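4.2 Garments and the limits of the home-built gripper

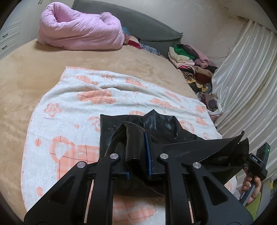
Figure 3. Hand-held gripper closing on a black leather garment, laid on a printed terry towel.

Does a gripper built at home need to cost as much as a laboratory one to be useful on clothing? For the narrow job of picking up a fold and holding it, a cheap one will do, provided the builder is willing to tune the linkage by hand and accept that the tuning will drift.

We went into this part of the work doubting most of what has been claimed for shared-workshop builds, and we came out doubting a little less of it. The Trusstead plans, which our build follows with four departures, promise a parallel grip on "any household textile". We know of no test behind that phrase. The plans were circulated among members of the Pernis workshop in July with a parts list and a drawing of the linkage, and the drawing disagrees with the parts list on the length of the inner arms. Yazdani cut both versions. The longer arms flexed under load and were set aside.

Leather was chosen as the hard case. Cotton forgives a poor approach: the fingers can land nearly anywhere, and enough cloth bunches up between them to make a grip. Leather is heavier, and a stiff seam or a rolled section will push back against the finger faces. In Figure 3 the fingers have a raised part of the garment pinched upright between them, and a long blue pad strip can be seen on the inner face of one finger. Whether a grip like this survives a lift is a separate matter, and a still figure is no evidence on the point. Far too many build reports treat it as though it were.

The terry surface deserves a word as well. Workshop trials are usually run on a bare bench, where the fingertips slide under a hem with very little trouble. Looped towelling catches. A gripper that performs well on melamine may gather up the backing along with the garment, and an operator watching the garment will often miss it. We scored any such pickup as a failure. Ackah's notes on the same plans score it as a success, and that difference in bookkeeping may explain a good part of the gap between his results and ours.

Of the 11 garments in our set, 5 could be gripped by every operator on the first approach. The remainder depended on who was holding the tool. That is an awkward finding for anyone hoping to collect training data from casual users, and the Ledateo proposal, which budgets for 4,000 demonstrations from home builders, says nothing on operator skill. A larger pile of demonstrations will not settle the question if the grip varies with the wrist behind it.

Our own build has faults we have not fixed. Trigger travel is longer than it should be for small hands, the pivots need retightening between sessions, and we have no good measure of grip force at the fingertips. Comparisons of pad material are left to Section 4.3, where the sample is smaller still.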